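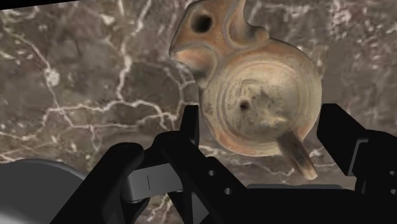
Lampe à huile et pince noire sur fond de marbre, rendu de simulation. (Hostley)

Accueil | Entretiens | Logiciel | Atelier | Contact
Rechercher sur le site OK

« Le marbre, c'est ma punition préférée »

2021-08-12

J'avais prévu une demi-heure avec Wondimu Wubshet, on a débordé de beaucoup. Il écrit du logiciel de perception et de planification de prise chez Hostley, et il a cette manie délicieuse de répondre à une question en ouvrant trois fenêtres sur son écran partagé (j'ai fini par ne plus regarder mes notes du tout).

On commence par la lampe, forcément. Une lampe à huile à l'antique, en terre cuite, avec son disque à anneaux concentriques et son relief tout usé. Pourquoi aller chercher ça quand on pourrait se contenter de cubes ?

« Les cubes, on les a faits ! Tout le monde les a faits. Un cube, mon planificateur le prend les yeux fermés. Avec la lampe, il y a des volutes, une saillie en bas, un contour qui n'est symétrique nulle part. Si je demande au module de me proposer une prise, il doit vraiment regarder la géométrie. »

Le module en question s'appelle Rerker. Il reçoit une image de profondeur et une image couleur, il en sort des prises candidates, 500 par appel, que l'étage suivant trie. Je lui demande combien survivent au tri.

« Sur la lampe ? Le premier jour, 4. Et sur les 4, il y en avait deux qui pinçaient le vide juste à côté du bord. J'ai ri, et puis j'ai passé la soirée dans le code des normales. »

Le coupable était un filtre de lissage, réglé en janvier pour des objets bien nets et jamais retouché depuis. Il arrondissait les petits reliefs et bouchait carrément les trous. Or la lampe en a un grand, tout sombre, vers le bec, et un autre plus petit sur le disque. Pour Rerker, il n'y avait là qu'une belle surface lisse où poser un doigt.

Et le fond, alors ? Ce marbre brun plein de veines blanches et rosées, moi je trouve ça plutôt joli. Wondimu, lui, soupire.

« C'est ma punition préférée. Les veines font des contours très francs, parfois plus francs que ceux de l'objet. La segmentation s'accroche dessus comme une folle. Mais si je mets un fond gris uni, j'obtiens de superbes courbes et un système qui ne sert à rien dès qu'on change de table. »

Les fonds sont donc tirés au sort par Berhe, l'outil maison qui compose les scènes : un objet, une surface, un éclairage, un point de vue. La dernière série compte 2,896 scènes (il tient au chiffre exact, il me l'a fait répéter). Je m'étonne quand même de voir des pièces de robot toutes noires et grises, presque sans texture, à côté d'une lampe si détaillée.

« Ah, tu l'as vu ! Oui, c'est là que j'ai été paresseux. La pince, je connais sa position par la cinématique, je peux la masquer avant que la perception ne voie quoi que ce soit. Du coup je n'ai pas soigné ses matériaux. Pour les ombres, c'est plus gênant, on en a très peu, et le réseau apprend à s'en passer. C'est sur ma liste. »

Masquer la pince, justement, ça a l'air tout bête dit comme ça. Dans les vues rapprochées, les doigts prennent pourtant une sacrée place, et une erreur de calibration de rien du tout laisse traîner un liseré noir que le planificateur interprète comme un obstacle. Il se met alors à fuir ses propres doigts ! Wondimu a ajouté une marge autour du masque, puis l'a réduite, puis l'a rendue réglable parce qu'il ne voulait plus en discuter.

Je voulais aussi parler du temps de calcul. Il me montre le profil : l'évaluation des collisions mange presque tout. L'équipe essaie en ce moment de la déplacer dans Sinstead, leur bibliothèque de planification, pour vérifier la trajectoire et la prise dans la même passe.

« Avant, on choisissait la meilleure prise, et ensuite seulement on se demandait si le bras pouvait y aller. La réponse était souvent non. On recommençait. C'était idiot, et c'est moi qui l'avais écrit, donc je peux le dire. »

Et pour quelqu'un qui voudrait débuter là-dedans ? Il réfléchit un moment, se ressert du thé.

« Enregistrer les graines aléatoires. Toutes. J'ai perdu 24 heures à courir après un plantage que je n'arrivais plus à reproduire, et il dépendait d'un seul tirage de lumière. Maintenant Berhe écrit la graine dans le nom du dossier. C'est moche, mais je dors. »

On s'est quittés là-dessus, il avait une série à relancer.

À lire aussi
- Calibrer une caméra de poignet sans y laisser son week-end
- Images de profondeur : que faire des trous ?
- Nos notes sur la vérification de collisions
- Rejouer un plantage en simulation, pas à pas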